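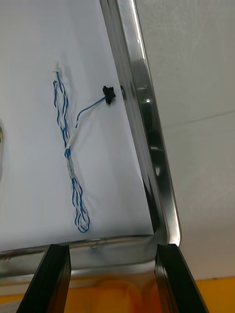 Marloes Wouters

Storing dry goods at home: frequently asked questions

Updated 2018-07-07

Can I keep flour in a metal tin?
Yes. Make sure the tin is fully dry before you fill it and that the lid closes all the way round. Flour kept in a cool cupboard lasts for months. Whole wheat flour goes stale sooner and does better in the freezer.

Should I leave it in the paper bag?
You can. I leave the bag in so I still have the date and the baking directions. Fold the top down first.

How do I get rid of an old smell?
Wash the tin in warm water with a little dish soap, rinse, and dry it with a towel. Put in two spoonfuls of baking soda, close the lid and leave it overnight. Coffee may need a second night. Curry powder may never come out, so keep one tin for spices only.

What about small moths?
Throw out anything with webbing in it. Vacuum the shelf, including the peg holes, and wipe it down. New bags of rice or oats can go in the freezer for four days before they go in the cupboard.

Can tins go in the dishwasher?
Plain stainless steel usually can. Painted or printed tins should be washed by hand, and so should any lid with a liner or a rubber ring.

How large a tin do I need for sugar?
One that holds 1,000 grams of sugar with some space for a scoop. Brown sugar should be packed tighter and sealed well.

Do beans go bad?
Very slowly. Old beans take longer to cook and some stay hard. I write the month of purchase on masking tape and stick it to the bottom of the tin.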